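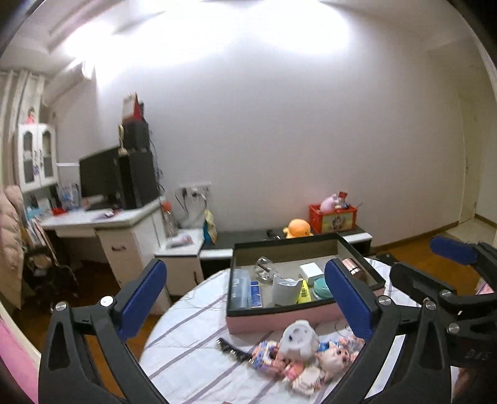 Mastumlow – abgetippte Kuchenrezepte aus alten Heften

Diese Seite verwendet Cookies, damit Sie angemeldet bleiben. Einstellungen | Verstanden

Worum geht's

Mastumlow ist meine Sammlung handgeschriebener Backrezepte, Zeile für Zeile abgetippt und in eine Tabelle gebracht, mit der man auch was anfangen kann. Angefangen hat es mit dem Heft meiner Großtante (Fettflecken, Sütterlin, am Rand die Telefonnummer vom Kohlenhändler), und dann haben mir Leute aus der Verwandtschaft und aus dem Backforum ihre eigenen Hefte geschickt, und ich konnte natürlich bei keinem nein sagen. Inzwischen sind es 173 Rezepte aus 51 Heften. Der Name kommt aus einem der Hefte, da steht er als Überschrift über einem Rührkuchen mit Mohn. Was er bedeutet, weiß ich nicht. Wer es weiß: bitte unbedingt melden!

Was drin ist

rezepte.csv – eine Zeile pro Rezept, mit Titel, Heft, Zubereitungstext und Anmerkungen
zutaten.csv – eine Zeile pro Zutat, mit Menge und Einheit so, wie sie im Heft stehen, und daneben meiner Umrechnung
hefte.csv – woher das Heft kommt, Schriftart, Zustand, geschätztes Jahrzehnt
glossar.txt – alles, was ich selber nachschlagen musste

Alle Dateien sind UTF-8 mit Semikolon als Trenner. Wenn Excel beim Öffnen die Umlaute zerlegt, bitte über »Daten abrufen« importieren und die Datei nicht doppelklicken. Leere Felder sind wirklich leer, ich schreibe da kein »k. A.« oder »NULL« rein.

Wie ich abtippe

Ich schreibe alles buchstabengetreu ab, auch »Citronat«, »Vanielle« und das wunderbare »Schlagsane«. Die moderne Schreibweise steht in einer eigenen Spalte (zutat_norm), damit man suchen kann. Durchgestrichenes kommt in eckige Klammern, Unleserliches wird ein [?]. Wenn jemand später mit anderem Stift etwas dazugeschrieben hat, landet das in den Anmerkungen – das sind oft die besten Stellen. »Nie wieder mit Margarine«, dreimal unterstrichen, zum Beispiel.

Bei den Sütterlinheften hat Rosine Leblanc gegengelesen, und sie hat mir sehr freundlich beigebracht, dass mein kleines e die halbe Zeit ein n war. Die korrigierten Stellen sind seit Version 2 drin. Wer noch mit der ersten Version arbeitet, sollte wirklich wechseln, da war ein Hefezopf mit »Senf« drin, der keiner war.

Umrechnungen

Das leidige Thema. Eine Tasse ist bei mir 150 ml, ein Esslöffel Mehl 10 g, und »ein Stich Butter« bleibt ein Stich Butter. Ich habe lange überlegt, ob ich den in Gramm umrechne, und es dann gelassen, die Hefte sind sich da untereinander so uneinig, dass jede Zahl falsch wäre. Ofenangaben wie »gute Hitze« oder »nach dem Brot« habe ich auch so stehen lassen. Corina Bogdan hat eine eigene Liste mit Temperaturvorschlägen gebaut, die liegt als ofen_corina.txt daneben und ist ausdrücklich ihre Meinung (ihr Streuselkuchen gibt ihr allerdings recht).

Was nicht stimmt oder fehlt

Das Jahrzehnt ist bei vielen Heften nach Papier und Schrift geraten, bitte nichts Ernstes darauf aufbauen. Norddeutsche Hefte sind klar in der Überzahl, ich wohne eben hier. Aus Bayern habe ich fast nur Strudel. Torten mit Gelatine fehlen beinahe ganz, obwohl doch jede Familie so eine hatte? Außerdem gibt es Doppelte: Der Frankfurter Kranz steht in mehreren Heften wortgleich, vermutlich aus derselben Zeitschrift abgeschrieben. Die habe ich drin gelassen und in der Spalte gleich_wie verknüpft.

Namen von Privatpersonen sind gekürzt. »Käsekuchen von Frau H.« hieß im Heft natürlich anders.

Mitmachen

Hefte bitte nicht im Original schicken! Scans oder ordentliche Fotos bei Tageslicht reichen völlig, eine Doppelseite pro Datei. Ich tippe meistens dienstags abends, es kann also dauern. Fehler am liebsten mit Rezeptnummer und Zeile melden, »beim Apfelkuchen stimmt was nicht« hilft mir bei der Menge an Apfelkuchen leider gar nicht weiter.

Verwenden dürft ihr alles, auch umgebaut, solange der Name der Sammlung dabeisteht. Und wenn ihr was nachbackt, will ich wissen, wie es geworden ist.

Als Nächstes kommt das Heft von Oluf Hedegaard dran, halb dänisch, halb deutsch, mit sehr viel Kardamom. Für die dänischen Teile brauche ich noch eine zweite Sprachspalte, die heißt dann vermutlich zutat_da.

2 Kommentare | Teilen | Newsletter abonnieren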